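Plusar Mushroom Window Plush: cute face, mediocre suction cup

Reviewed October 2024

I don't usually review stuffed toys. What is there to say, it's stuffed, it's a toy, the kid either drags it around or it goes under the bed. But I've read a lot of five-star write-ups of this mushroom and I don't recognize the thing they're describing, so here we go.

The Plusar mushroom is one of those window plushes, a soft toy with a clear suction cup on the top of its cap so it can hang off glass. Ours is the green one. Green cap with a couple of pale patches, beige face, green body, embroidered eyes and a little curved smile. The listing had 3,904 ratings when I ordered and most of the written ones said "adorable" and nothing else. Fine. It is adorable. I wanted to know whether it stays up.

It does not stay up. On the bedroom window, which is ordinary double glazing and which I cleaned first with vinegar and then again with dish soap, it lasted one night. I came in the next morning and it was face down on the radiator cover. I wet the cup and tried again, got two days. Dried everything and tried on the bathroom mirror, got most of a week, and then it fell in the sink while someone was brushing their teeth. I tried it on the tile as well. Tile was the worst of the lot.

If you go through the low ratings you'll find people saying the same, and the seller answering every one of them with "please ensure surface is smooth and free of dust." My window is smooth. Glass generally is.

I'll say something for Duro here, because we have one of their suction plushes in the car (a lemon, two years old) and it has fallen off maybe three times. The cup on that one is wider and a good deal softer. The Plusar cup feels stiff, and in January I would expect it to be stiffer still. You could probably swap it if you're handy. I am not going to perform surgery on a mushroom.

So it has become a bed toy, and since that's where it lives now I should review it as one.

As a bed toy it is all right. The face is the best part and I mean that sincerely. The eyes are stitched, so there is nothing hard to chew off, and each one has a small pale highlight that gives it a bit of life. The smile is a thin line and so far no threads have pulled. I've bought toys at twice the price where the mouth started unraveling the first week. The two patches on the cap haven't lifted at the edges either, and I have picked at them, to be fair to everyone.

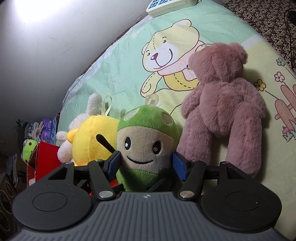
The stuffing is another matter. It came firm in the cap and floppy in the body, and after one wash the body got floppier while the cap turned a little lumpy at the back. Squeeze it back into shape while it's damp and it mostly recovers. The label says surface wash only. Nobody with a child under six surface washes anything, and a company that makes toys ought to know that by now. I used a pillowcase, cold, gentle cycle, and the green didn't run.

Then there is the cup itself. Once the toy isn't hanging from anything, you've got a hard-ish disc of plastic on top of its head, and it ends up in somebody's cheek at two in the morning. It also makes a popping noise if it gets a grip on the headboard, which a certain person in our house finds hilarious at bedtime. I looked into cutting it off, but it seems to be anchored inside the cap and I didn't fancy leaving a hole.

I can compare it with the pink teddy bear, which we've had longer and which was sold by Altwood as a "heirloom" bear. Silly word for it. That bear is a much better toy. It has short fluffy fur, long thick legs that are good for dragging it by, seams that have held, and enough bulk that you can lie on it. It has shiny eyes, which I was nervous about, and I tug on them every so often to check. No movement yet. The bear also cost me three times as much, so I'm not claiming it's a fair fight, but if you have the money for one present and not two, get a bear.

The Plusar comes in a thin plastic bag inside a bigger plastic bag, with a card that says the cup has been tested to 200 grams. I put the mushroom on the kitchen scale and it weighs 47. So by their own number this ought to be easy work for it, and I would love to see what it was tested on. The card also has a number for a "collector series" and ours is 988, which tells me either they've made a lot of mushrooms or somebody just likes big numbers.

I did write to the shop, Altıntaş, who were polite and answered the same day. They offered a second suction cup in the mail. It came. It was the same suction cup. No instructions for attaching it and no place on the toy where it could go, so now it's in the drawer with the batteries. I'm giving them credit for the quick reply and taking some of it back for the contents of the envelope.

Would I buy it again? As a window decoration, no. As a small soft thing with a nice face, for a kid who likes mushrooms, maybe, if it was on sale and I'd made peace with the disc on its head. My kid rates it higher than I do and has asked me to mention that it is "a good boy."

Good: stitched face, patches well attached, color survives a cold wash.

Bad: won't stay on glass, uneven stuffing, hard cup is annoying in bed, useless spare.

Two and a half out of five. I'd go to three if they sold it without the cup.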